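分类：招募 / 志愿参加者 / 语言与阅读

招募“一起读信”活动的参加者

我们是Skamudano读信小组，在Partington街的二楼有一个小房间。从今年四月开始，我们整理一批旧信件，是从Clanuvville一个关掉的旅馆得到的，一共314封。信的大部分是中文，也有一些是法文，写信的人多数是离开家去工作的人。

现在我们想找11位参加者，和我们一起读这些信，把手写的字打成电脑文字，并且谈一谈自己的理解。中文不是我的母语，所以这份通知如果有不自然的句子，请大家原谅。

参加者要做的事情：每次来两个小时，读三封到五封信，把内容打出来。看不清楚的字请用方框代替，请不要猜。读完以后有半个小时的谈话，我们会录音，录音只给小组内部使用。整个活动一共13次，缺席两次以内没有关系。
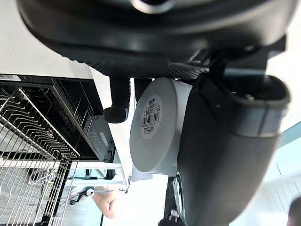 上一期的一位参加者给我们留言，说她最不习惯的是写信人的简写字，前面三次她都读得很慢，后来把常见的写法抄在一张纸上，才慢慢跟得上。她还建议新来的人先读同一个写信人的信，不要一开始就换来换去。

这个建议我们接受了。从这一期开始，每位参加者前四次只读同一个人的信，第五次以后可以自己选择。那张简写字的表我们也重新打印了，第一次来的时候会发给大家。

我们希望您：
年满18岁，能够阅读繁体字，会不会写没有关系；
打字不需要很快，但是要有耐心；
愿意为信里的私人内容保密，在外面不谈写信人的真实姓名和地址。

有没有历史或者文学的专业背景都可以报名。如果您的家里也有过这样的信，我们特别欢迎，可是请不要把自己家的原件带来，因为我们没有条件保管。 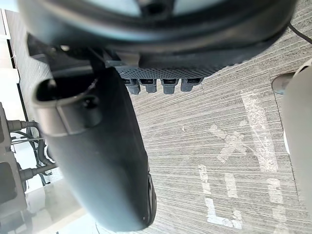
关于费用：参加是免费的，我们也不付工资。每次来可以领交通补贴41元，在当天结束的时候签字领取。茶和热水由我们准备，午饭请自己解决，楼下有一家Gimano面包店，中午人比较多。

读原件以前请洗手并且擦干，不要涂护手霜。房间里只可以用铅笔。信纸有的地方已经很薄，翻的时候请用两只手，如果破了，请马上告诉我们，不会要您赔偿。

报名的方法：请写一封短的电子邮件，告诉我们您的称呼、可以来的时间（上午或者下午），还有您读过什么样的手写材料，没有读过也请直接写没有。不需要照片，也不需要正式的简历。我们收到以后会一一回复，可能要等几天。报名的人超过名额的时候，我们按照收到邮件的先后安排，其余的人放在候补名单里。

活动开始以前有一次见面，时间是一个小时，那天不读信，只介绍房间和规则，您听完以后再决定参加不参加也可以。

发布时间：2021年8月

联系我们 | 版权所有 Skamudano读信小组 | 返回顶部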